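Garnow wants to inspect your car every year. The case for it is thin.

The town of Garnow will vote Thursday on a plan to make every car and light truck registered there pass a yearly safety check, a rule the state dropped long ago and has shown no interest in bringing back. Supporters call it a small step toward safer roads. The plan itself, which runs to 32 pages, has a good deal to say about how the checks would be paid for and very little about how many crashes they would prevent.

Under the draft, owners would take their vehicles to an approved garage once a year and pay for a check of brakes, tires, lights, glass, mirrors and body panels. A car that fails would get a second visit within the month. A car that fails again could not be parked on town streets overnight until it passed. The draft does not say who would go out at night and look.

The town's main argument is a count of 703 crashes on local roads over the past two years. It appears on the first page and again on the last. What does not appear is how many of those crashes had anything to do with the condition of a car. Police reports in the area have a box for mechanical trouble, and the town could have pulled that number. Asked for it this week, the clerk's office said the reports had not been sorted that way and that there was no plan to sort them before the vote.

It is an odd gap. Anyone who drives Mill Road at five in the afternoon could name a few likelier causes, starting with the left turn out of the shopping center and the faded crosswalk by the middle school. Both were on a list of repairs the town approved and then put off. Neither is mentioned in the plan.

Drullen did it first

The draft leans heavily on Drullen, the next town over, which began its own checks two years ago. Garnow officials say crashes there have gone down since. They have. They also went down in the towns nearby that check nothing at all, and Drullen rebuilt its worst intersection in the same stretch of time. How much credit belongs to the new signal and how much to the garages is a question the draft leaves alone.

Drivers in Drullen have a different set of complaints. Several who spoke at last month's open meeting in Garnow said they had failed for things that seemed to have little to do with safety: a cracked fog light cover, a worn wiper on the back window, a mirror cover scuffed in a parking lot. One man said he had been turned away over a mirror cover held on with tape, though the mirror worked fine and had not moved in a year. A home health aide said she lost a morning's pay to the first visit and another to the second.

The people who run the checks say most cars pass without any trouble and that loose parts do come off on the highway. Both things may well be true. Drullen has not put out a list of what cars fail for, so a driver on either side of the argument has to go by stories.

Who gets paid

Money is where the plan turns specific. Four garages would be approved to start, and all of them would use software and forms from a company called Revanon, which also supplies Drullen. Revanon would take a share of each fee. The town would take a smaller one. The draft says the arrangement would come "at no cost to the town," a phrase that skips past the people who live in it and would be paying at the counter.

Revanon also provided the sample rules that make up most of the draft. Whole sections match the Drullen version word for word, down to a line about ferry parking. Garnow has no ferry.

There is nothing improper in a town borrowing another town's rules, and small towns do it all the time. But the firm that wrote the pass and fail standards will earn money on every visit, second visits included, and the draft sets up no outside review of the results. A garage that fails a part may also sell the owner a new one. The draft asks garages to "avoid the appearance of conflict" and gives no penalty for those that do not.

Body parts are a good place to see how this could go. The rules call for mirror housings and covers to be "complete, secure and free of significant damage." The word "significant" is not explained. A plastic cover can be scraped down to bare material and still do its job, and a cover with one clean crack can be ready to fly off. A person at a garage would have to tell the difference in a minute or two, with a line of cars waiting outside.
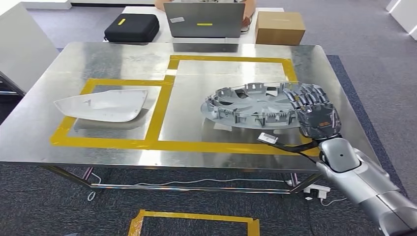
What the town could ask for

A trial would be one way to find out whether any of this is worth doing. Garnow could offer free checks for a few months, write down what turns up and compare it with the crash reports it already holds. Rey, a town a little smaller than Garnow, went that way and ended up spending its money on brake and tire vouchers for older cars. Its council decided that body parts were not worth the bother.

That idea came up at the open meeting and got a polite hearing. Officials said a trial would delay the start of the program, which was offered as a reason against it. They did not say what the hurry was.

The draft could also be fixed in smaller ways. It could limit the check to brakes, tires, steering and lights, where the link to crashes is easier to make. It could bar garages from selling repairs on the same visit. It could require the town to print the failure numbers every year, by part and by garage, so drivers would know whether a scuffed cover in one shop is a pass in another. None of those changes would cost much. All of them were raised by residents, and as of this week none had been added.

There is a fair point on the other side. Some people do drive on bald tires, and a yearly visit would catch a few of them. Whether it would catch enough to justify charging every household in town is what the plan was supposed to show.

The vote is set for 7 p.m. in the gym at the middle school. Residents may speak for two minutes each and should sign up at the door. Parking is in the rear lot, and drivers coming from Mill Road should use the east entrance.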